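3.2 Intake records and length of stay

Records came from two shelters, Zader and Adugna, which use the same intake software but different kennel layouts. After duplicate entries and animals returned to their owners within a day were removed, 1,827 cats remained. Of these, 943 were housed at Zader. Length of stay was counted in days from intake to adoption, and time spent in foster care was included in the total.

Age at intake was taken from the veterinary form. Where the form gave a range, the midpoint was used. Coat color was recorded but left out of the model, as the two sites coded it differently - Adugna staff entered free text until March, when a fixed list was introduced. 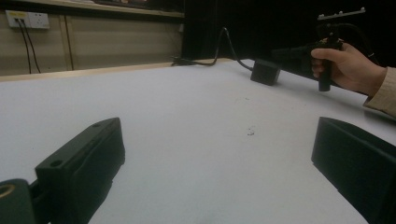 Figure 2. White tabletop with a hand-held gripper in a person's right hand.

Behavior notes were scored with the Mernska scale, which rates approach, handling and vocalizing separately. Notes written in the first 2 days after intake were not scored. Cats with no later note were kept in the sample and marked as missing on all three items.

Confidence intervals were obtained from 1,000 bootstrap samples, drawn within each shelter. Bonded pairs were resampled together, so that a pair adopted on one contract was never split. Results for single cats and pairs are reported separately in Section 4.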